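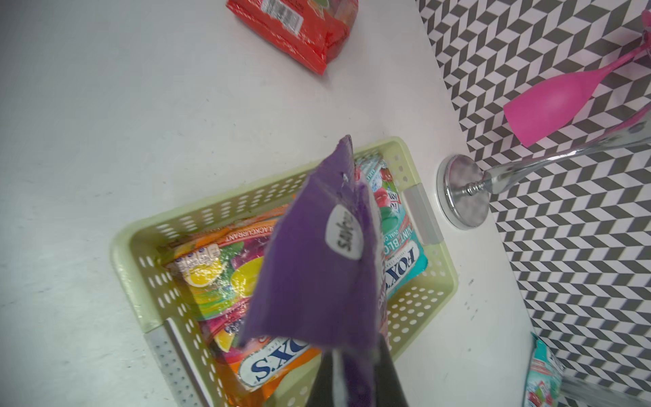

What does the Flusard set contain?

Recordings of two robot arms moving packets of candy and snacks in and out of one basket. Our student club made them for its course project and for the Gostetti student competition.

Contents

The set has 1000 episodes for training. We keep 122 more for testing, and we ask other teams not to train on them. Another 205 episodes are in the folder "retry". In those the driver dropped a packet or took the wrong one, and then tried again. Every episode has a video from each wrist camera, a video from the fixed camera, the joint positions of both arms, and one sentence with the task.

The bags are soft and they change shape from one episode to the next. Please do not expect the same outline twice — even for the same Fox's bag. Other objects, such as the bowls and the pink glass, stay on the table in many episodes and are not part of the task.

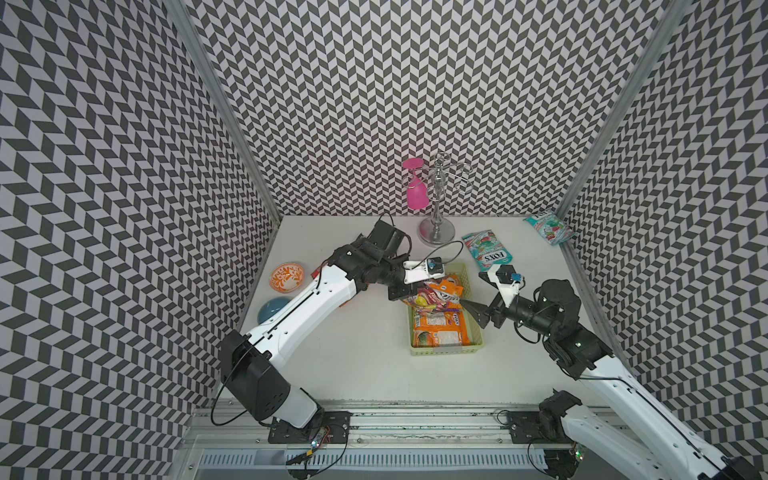

Lullano, 21 April 2025

Version 2 is now on the club server. We corrected the task sentences where "left" and "right" were exchanged. Left always means the left side as the fixed camera sees it. The gripper values now go from 0 (closed) to 1000 (open) in all files, also for the right arm, which used 2000 before.

Known problems

In the March recordings the right wrist video starts a little later than the other two. Use the time stamps, not the frame numbers.

Some task sentences say "candy" and others say "sweets" for the same packet. We left them as the drivers wrote them.

The loader was tested only on the computers in the Valdovinos lab. If it fails on yours, send us the full error text and the episode number.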